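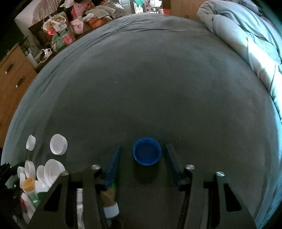
The Comine supermarket on the east side of Restton has a parking lot with 290 spaces, four cart corrals and a slight downhill slope toward the road. The slope matters. A cart left loose at the top of the lot will, given a light wind, end up against somebody's car door or in the drainage ditch by the exit. The store used to fish them out of the ditch every evening at closing.

Two years ago a group of psychology students from Leltham College asked the store manager if they could sit in a van and watch people put their carts away. The manager said yes on the condition that they did not bother anyone. The students were taking a course in applied behavior analysis, the branch of psychology that deals with what people do in ordinary places and what changes it. They needed a behavior that was easy to see, happened often and had a clear right answer. A cart is either in the corral or it isn't.

At least, that was the idea. The first week was spent arguing about what counted. One shopper pushed a cart up onto a planting strip and wedged its front wheels in the mulch so it couldn't roll. Another handed hers to a man walking in. Several people rolled a cart toward the corral from two spaces away and drove off before it got there. The observers ended up with a page and a half of definitions. A cart counted as returned if all four wheels were inside the rails, or if it was taken back to the store, or if another shopper took it by hand. The mulch cart counted as left. So did any cart that was aimed at the corral and missed.

With the definitions settled, they watched for 14 days and changed nothing. In the trade this is called a baseline, and it is the part that students like least. They sat in the van from 4 p.m. to 7 p.m., two at a time, each filling in a separate sheet without looking at the other's. At the end of every session the sheets were compared. When two observers disagreed too often, the session was thrown out. Only one was, on an evening of heavy rain when neither could see much through the windshield.

Over the baseline, 40 percent of carts were left loose in the lot.

The store thought this was high. The professor who taught the course thought it was useful. If nearly everybody had already been putting the carts back, there would have been little room for improvement and not much to study.

The first thing they tried was a sign. It was a plain one, fixed to the rail of each corral, and it asked shoppers to please return their carts. Signs like this are on corrals all over the country, and the students wanted to know if they did anything. On the first day the share of loose carts dropped a little. By the fourth day it was back where it had started. The students left the signs up for the full two weeks to be sure, then took them down.

The second thing was a different sign. It gave a result. Each afternoon before the session, one of the students wrote in marker on a whiteboard at the store exit what share of carts had been returned the day before, and underneath it the best share so far. There was no request on the board at all. Shoppers walked past it with full carts on their way out.

This one worked faster than anyone on the project expected. Within three days loose carts had fallen by almost half. People stopped to read the board. A cashier told the students that customers had started asking her who was keeping score. One man wanted to know if it was by household.

Posting results in public is an old method in this field. It has been used with speeding drivers, factory workers and swimmers at practice, and there is a long-running argument about why it has any effect. One view is that people like to see a number go up and will do a small amount of work for it. Another is that the number tells them somebody is watching, and the watching does the job. The board at Comine couldn't settle that, because it did both things at once.

The students did try to separate them. For one week they put up a board that said the lot was being observed as part of a college project, with no figures on it. Loose carts went down, though by less than with the score. They also got two complaints to the store about spying, and the manager asked them to end that phase early, which they did. The write-up has a gap in the graph at that point.

Then came the part that makes this kind of study different from a survey. They took the board away. If the board was really the cause, the carts should start drifting back out into the lot once it was gone. They did. It took longer than a week, but the line on the graph climbed most of the way to where it had been in the baseline. When the board went back up, the line dropped again, and in fewer days than the first time.

Taking away something that works is hard to explain to the people who have to live with it. The employees who collect the carts did not care for it. One of the course assistants spent an evening in the lot helping bring them in, partly as an apology, and learned in the process that a row of twenty nested carts is very hard to turn.

The last phase used hardware. The store's regional office had been thinking about a coin lock, the kind found at some discount grocers, where a shopper puts in a quarter to free the cart and gets it back on return. Comine had a trial offer on a lock called the Eze, which clips to the handle. The store owned 230 carts, and the locks went on all of them over two nights.

Nearly every cart came back. On several evenings the observers recorded none loose at all. As a way to change behavior, a quarter held hostage did better than anything the students had written on a board.

It also had costs the graph did not show. Shoppers without a quarter carried groceries in their arms or went elsewhere. The customer service desk ran low on change every afternoon. Some people jammed the locks with washers and house keys. Parents with small children said they disliked having to choose between the quarter and leaving a child alone in the car, and a few of them said they had always left the cart for that reason and didn't feel bad about it.

That last group turned out to be worth a closer look. When the students went back through their sheets, they found that the distance to the nearest corral predicted loose carts better than almost anything else they had written down. Shoppers parked within a few spaces of a corral returned their carts whether there was a sign, a board or nothing. Shoppers at the far end, by the road, mostly didn't. The four corrals were all in the middle rows. None was near the road, where people with children tended to park because the spaces were wider.

The students suggested a fifth corral at the road end. It cost the store three parking spaces and some steel rail. By then the course was over and the van had gone back to the college motor pool, so the effect was never measured properly. One student who still shopped there did a few counts on her own from a bench and reported a drop, but she had no second observer, and the professor would not let her put it in the paper.

The paper was rejected by the first journal it went to. A reviewer asked why the corral had not been moved as a separate phase and why only evening hours had been observed. Both were fair points. It was accepted by a smaller journal the following April, with a paragraph on limitations that ran longer than the results. The authors noted that one lot in one town was not much to go on, that the slope may have made people more careful than they would be on level ground, and that they had no idea whether the same shoppers were returning carts from one day to the next or different ones each time. They had not recorded license plates, on the advice of the college's ethics board.

Comine took the Eze locks off at the end of the trial. The manager kept the whiteboard. For a while an employee updated it with real counts, then with estimates, and after the summer it was used for the price of ground beef. The fifth corral is still there. On most evenings it fills up before the other four, and somebody has to go down to the road and bring the carts back up the hill.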